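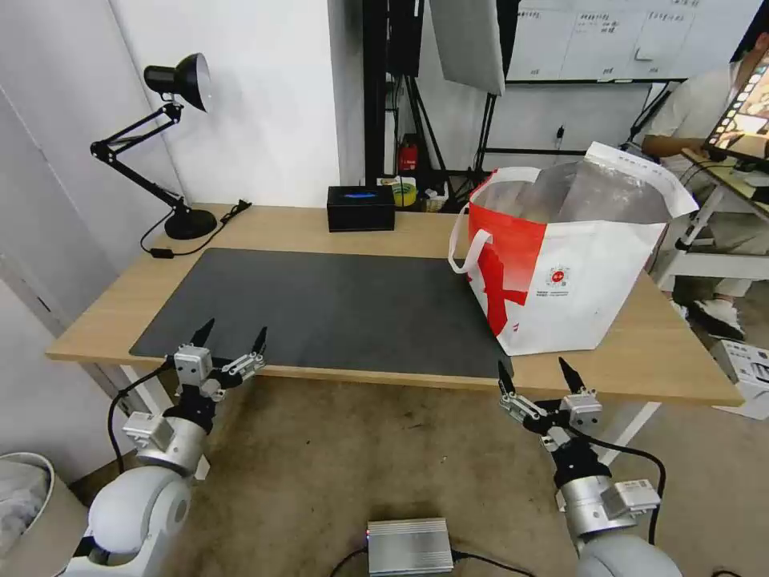
**Teddale releases practice guide for two-arm robot workcells in shared offices**

June. Teddale today released the first edition of its practice guide for bench-scale robot cells that operate in rooms where people also work. The guide covers cells with two arms and parallel grippers handling everyday items such as bags, paper and soft packaging. It is available at no charge in English and Thai.

The guide has 47 clauses in 3 parts: room and workstation, operation, and records. Of these, 33 are mandatory for a site that wishes to declare conformity. The rest are recommendations and are marked "should" in the text.

**Room and workstation**

Part 1 sets out how a cell is to be placed and kept. Its main provisions are:

- The reach of each arm is to be measured with the gripper fully open and recorded on a floor plan.
- Seating for other staff is to be placed outside the recorded reach of both arms.
- Arm and gripper cables are to have enough slack for full joint travel and are to be checked for wear at the start of each shift.
- Power supplies and control boxes kept on the floor are to have their indicator lights in view of the operator.
- Lamp cords and adapters on the work surface are to be routed away from the handling area.
- A fire extinguisher is to be kept in the same room, with a clear path to it.

**Operation**

Part 2 deals with start-up, speed limits, stopping and object handling. A cell is to be started with both grippers open and empty. Bags with handles are treated as a separate object class, as a handle can stay hooked on a finger after release. For this class the guide requires a lower retract speed and a visual check before the arm leaves the work area.

Clear plastic film is also listed separately. Sites that rely on camera input are to test film under the lighting used in normal work, including any desk lamp.

**Records**

Part 3 requires a log of stops, contacts and dropped items. Entries are to be kept for 2 years. A blank log sheet is supplied as Annex B.

**Trial and review**

Draft text was tried at sites run by Terkent and Rungrueang. Comments from both led to changes in the cable and lighting clauses. Flarkar edited the Thai text and will handle requests for correction.

Teddale will accept comments on the first edition until the end of October. Comments should cite the clause number and propose replacement wording. The guide does not replace national law or the instructions of the arm manufacturer, and where these are stricter they apply.

**About Teddale**

Teddale writes and maintains technical practice documents for small automation sites.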